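Netar Small Works Fund
Progress report, second period
Project: the Groladton table-setting room
Prepared by Gráinne Keogh for Narendra Katiyar

Narendra,

You asked for a shorter report this time, with fewer adjectives. I have done what I can about the length.

Where we are

The room is open and in use. When I last wrote to you it had a floor, a ceiling and a lease. It now has tables, crockery, things to put in the crockery, and a cupboard in which all of this is meant to live when it is not out. The cupboard door closes if you lean on it.

The plan you funded was for 80 table layouts, each one a small arrangement of dishes and food on a work surface, set out the same way every time so that sessions on different days can be compared. We have 32 of them written up, tried and agreed. That is behind the schedule in the proposal, which was drawn up by me in a hopeful mood in April. Most of the lost time went on the first handful. The later ones go quickly, and Eliécer Cuadros now gets through a new layout in a morning, including the argument.

The surfaces

We started on bare tabletops and gave up on them. Everyone who put a bowl "in the middle" had a different middle. Jarrah Hinds suggested green cutting mats, the sort people use for quilting and model making, and we bought enough for every table. The printed grid does most of the work. A layout card can now give a position by the ruler lines along the edge, and two people reading the same card will usually end up agreeing. The mats also carry a lot of angles and triangles that we have no use for, but they came free with the grid.

The tables are low and small. Gilberto Correa has pointed out that they are too low for anyone over the age of nine to stand at comfortably, and he has pointed it out often enough that I am passing it along. Raising them is in the requests below.

The dishes

The Cao order arrived in two deliveries. The bowls are pink inside and glossy, and they were chosen by vote. I voted for white. I will admit that the pink shows up well against the green, and that people no longer have to ask which bowl a card means.

Glossy has its drawbacks. Under the ceiling lights and on bright mornings there is a strong reflection on the inside of the bowl, and it moves when the bowl does. Eliécer wants blinds. I would like to see what a matte bowl costs first, and have asked Cao for a price.

The food

Layout 2 is the one we use for showing people the room, and it is about as simple as they get: one empty bowl toward the right of the mat or near its middle, two round golden-brown pieces to the left of it. The card calls them buns. Visitors have called them peaches, and one called them scones, and was corrected at some length by Jarrah. The card stays as it is.

The proposal said that food items would be "realistic and varied." They are varied. Realism is in the eye of whoever has skipped lunch. The remaining layouts need more kinds of food than we own, and the Datton catalog has most of it at prices I can put in front of you without blushing.

Money

Spending for the period came to $1,987, all of it on mats, dishes, food items, cards and the cupboard. Nothing went on travel or on catering, a fact that was raised at the last team meeting under Any Other Business. Receipts are with your office. One of them is for shelf brackets and is hard to read, having been through Gilberto's washing machine, but the total can be made out if you hold it to a window.

What has gone badly

The cards. The first set was printed on ordinary paper and curled, then went missing, and then several turned up as bookmarks. The second set is laminated and on a ring. The ring is on a hook. The hook is next to the door, which was a mistake, and will be moved.

Storage is tight and will get tighter as the number of layouts goes up. I would sooner say so now than at the end of the next period, when you would be entitled to ask why I hadn't.

What we are asking for

Approval to buy the next group of food items from Datton, within the existing budget line.
A decision on table risers. Gilberto has drawn up a plan and would be pleased to be asked about it.
One more cupboard, with a door that closes on its own.

Next period

We mean to finish the layouts that use one bowl and start on those that use several. Eliécer will write the cards, Jarrah will test them, and I will write to you again, with the same attention to brevity.

Gráinne Keogh

Attachments: room and layout

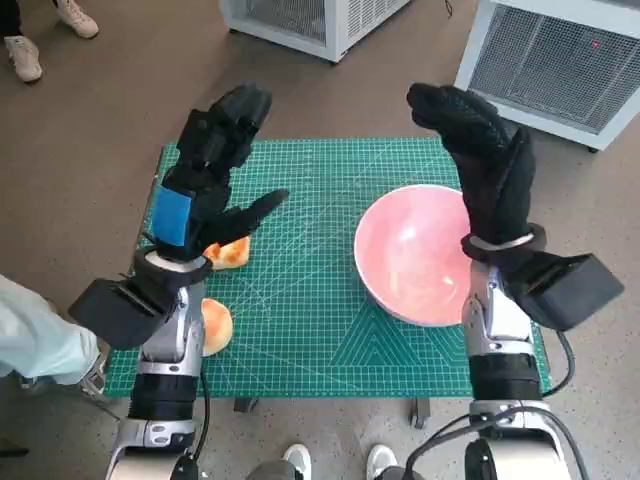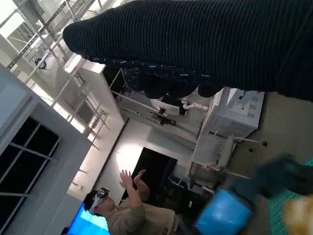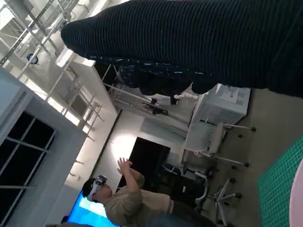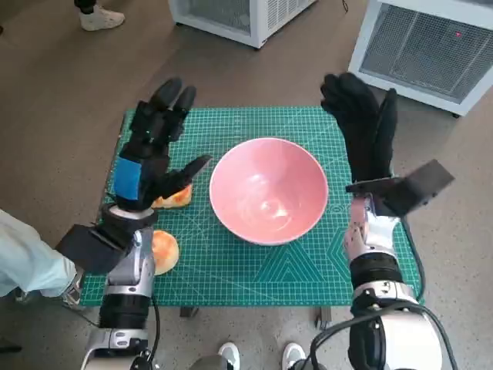 Layout 2 on the green mat, with the pink bowl empty.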